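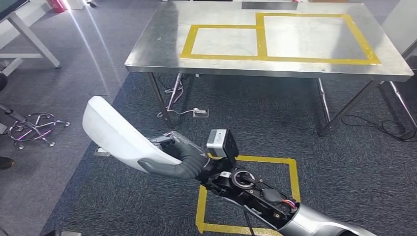 Photo: Daseo

Daseo opens Firkska 2 planner to all robot arm users

3 min read

Daseo today released Firkska 2, a new version of its motion planning software for robot arms on mobile and fixed bases. The update plans reach, wrist angle and grip in one pass, and it lets teams mark out work zones with ordinary colored tape.

Zone setup is the part we have been most excited to share! An operator tapes a rectangle on a table or on the floor, points the arm's sensor at it, and gives the zone a name. Firkska 2 finds the edges, fits a flat surface to them and adds the zone to the planner's map. Two zones can share a single strip of tape, as on the steel table in our Dastov lab, and the software still treats them as separate places to pick from or set down in.

Shiny tabletops were a real headache in version 1, when glare could break a tape line into pieces. The new edge finder joins those pieces back up before it fits the zone. We ran 3,417 planning trials on brushed steel, carpet and painted wood, and the planner found a usable path in 92 percent of them on the first try. Most of the misses came from zones placed too close to table legs, and we are still working on those.

Also new in this release:

- Replanning when a chair, cable or person enters the reach area
- A plain-text log of every plan, with the reason for each rejected path
- 19 ready-made grip profiles, including curved and paddle-shaped fingers
- Import of saved maps from version 1

The Uchida toolkit, our free viewer for recorded runs, has been updated to match. It now steps through a plan joint by joint, and we fixed 203 reported bugs along the way. Thank you to everyone who sent in logs, especially the long ones!

Firkska 2 is available for download now. Current license holders get the update at no cost. A version for two-arm setups will enter testing in November.

Press contact: Daseo Media Desk, Dastov
© Daseo. All rights reserved. | Back to top

We use cookies to remember your settings. Accept | Manage choices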